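Speaker notes: Budgeting for a small pick-and-place cell
Slot: 21 minutes, questions afterwards. Slide numbers in brackets.

[1] Title
Leave up while people sit down. Say who the talk is for: anyone who has to put a figure on a form before the equipment has been chosen. Prices are in pounds, net of VAT. The case is the Furnon bakery packing line, one arm, one gripper, one table.

[2] What we were asked to buy
The request came through as a single line: "robot for baskets". The finance form had one box for capital cost and one for supplier. We sent it back and asked for a task statement. The second version said: pick one roll from a flat surface, place it in a display basket, leave the roll unmarked. That was enough to start on.
Pause here. Ask how many in the room have had a request with no task statement.

[3] Split the budget before asking for quotes
Four headings. Arm and controller. Gripper and fingers. Fixed items: table, guarding, lighting, camera mounts. Labour: installation, teaching, risk assessment, later changes.
The arm is the heading people argue over and the one with the least spread between quotes. Fingers and labour moved most. Do not let a supplier fold the fingers into the arm price. You will buy fingers again and you need to know what they cost.

[4] The task
Let the slide stand for a moment before talking.

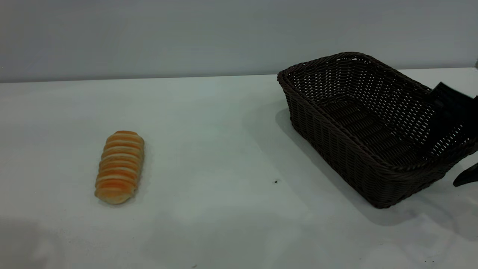
Slide 4. Basket task: roll on the table, basket empty, gripper fingers at right.

Points to make:
The roll has a ridged surface. A finger can land on a ridge or in a groove, and the contact area differs. Specify fingers against the real product and send samples with the enquiry.
The roll lies at an angle to the basket. If product can arrive at any angle, the wrist has to turn to suit it, and the camera system has to report angle as well as position. Check that both are in the quote.
The basket has sides and a rim. Clearance is needed for the fingers as well as for the product. Ask for a drawing with the fingers open inside the basket.
Dark basket, pale table. Ask the vision supplier to show results on both.

[5] Fingers
We budgeted for two sets and should have budgeted for three: one fitted, one on the shelf, one away being altered. Price per set from Zerent was £743, machined, with mounting screws. Delivery was quoted in working days from drawing approval, and drawing approval took longer than delivery.
Spare sets go on the consumables line. Ours were first booked as capital and had to be moved in March.

[6] Table and surroundings
The cheap heading, and the one left out of the first draft. Table, fixings and wall panel came to £1,614. Choose a plain matt top. Gloss tops give reflections and the vision supplier will charge a visit to tune them out. Put cleaning in the running costs.

[7] Buy, lease or hire
Jollmont quoted for purchase and for a lease. Zerent quoted for purchase only. Compare over the same period and include the return condition. The lease made the lessee liable for cable wear, which was in an appendix.
Short hire is worth pricing for the trial stage even if the unit rate looks poor. It lets you test the gripper before the arm is fixed.

[8] Acceptance test
Write it before the order goes out. Ours names the product, the basket, the starting area on the table, the permitted angles and what counts as a marked roll. Final payment of 15 per cent is held until it is signed.
If the supplier wants to use a substitute product for the test, the answer is no. Foam rolls do not flake.

[9] Planning order
Task statement. Samples. Finger drawing. Trial. Arm order. Guarding. Installation. Acceptance.
Most plans I have seen put the arm order first, as it has the longest lead time. If that cannot be avoided, order on reach and payload with margin, and keep the gripper flange standard.

[10] Second site
The Lý site will reuse the table layout and the acceptance test. New fingers, same arm. No labour saving has been assumed for teaching. Budget goes in for review in October.

[11] Questions
Likely ones: maintenance contract (priced yearly, not taken up in year one), insurance (ask your own broker), resale value (entered as nil).
Spreadsheet template is on the handout page. Leave slide 3 up during questions.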